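Visit to the Leiva air survey archive, Drinwood

Posted by Fergus Menzies

The archive holds its open day once a year, and this time I finally got a place. It fell on 25th January, so the light was poor and the drive up from Ukport took longer than planned. The gate is on the old airfield road and there is no sign until you are past it. I had to turn round at the farm and come back.

Iqra Paracha signed us in and gave us badges. We left bags and pens in the lockers, as only pencils are allowed past the second door. The group was small enough to fit around one light table, and most of the others had come from local history societies. Felista Rashidi was there from our own group, looking for anything on the field systems west of Takola.

The main store came first. The film is kept in cans on steel shelving, in a cold room that we were allowed into for 5 minutes. Each can has a sortie number, a date and the height flown. The earlier labels are in ink and some have faded badly. Njoroge Massawe is working through them shelf by shelf, checking each against the pilot's log, and he has found two sorties filed under the wrong county. One of these covers the river terraces at Takola, which we had been told were never flown.
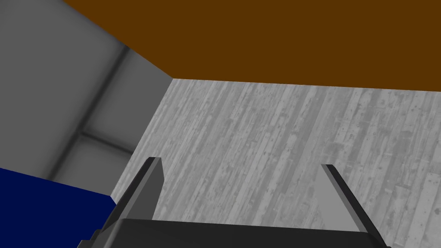

Gripper with both fingers apart, computer-rendered view.

After the store we went up to the viewing room. Mwende Mwaipopo had laid out a run of 116 prints from a single flight over the Leiva plateau. Each print overlaps the next by a little more than half, so that any pair can be put under a stereoscope. It took me a while to get my eyes to settle. When they did, the walls on the plateau stood up sharply, and a long enclosure that I have walked past many times showed as a complete loop. On the ground you only ever see the southern side of it, as the rest is down to one course of stone or less.

She also showed us how the flight line is plotted. The center point of each print is marked on the map and the points are joined up, and you can see where the pilot drifted in a crosswind and came round again. On this flight there is a full 180 degree turn over the reservoir, and the prints from the turn are tilted and not much use for measuring. They are still worth a look for the low shadows.
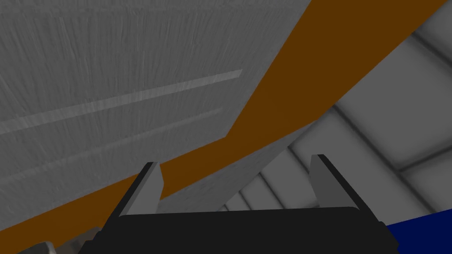

Lunch was soup and rolls in the old crew room. Felista had her Takola prints brought up afterward and went through them with a hand lens. There are 3 good frames of the terraces, taken in early morning, with what look like banks running down to the water. She has ordered scans. The archive charges by the frame and the wait is long at present – she was told to expect them in May.

A few practical points for anyone thinking of going. Order your sorties ahead, by number if you can, as the staff have to let the cans warm up before opening them. Bring a map of your own area. Tracing is allowed over a clear sheet, but copying with a phone is not. There is parking by the hangar, and the last bus back to Ukport leaves before the reading room closes.

I have asked for two more sorties over the north end of the plateau and will put up the flight plots when I have drawn them.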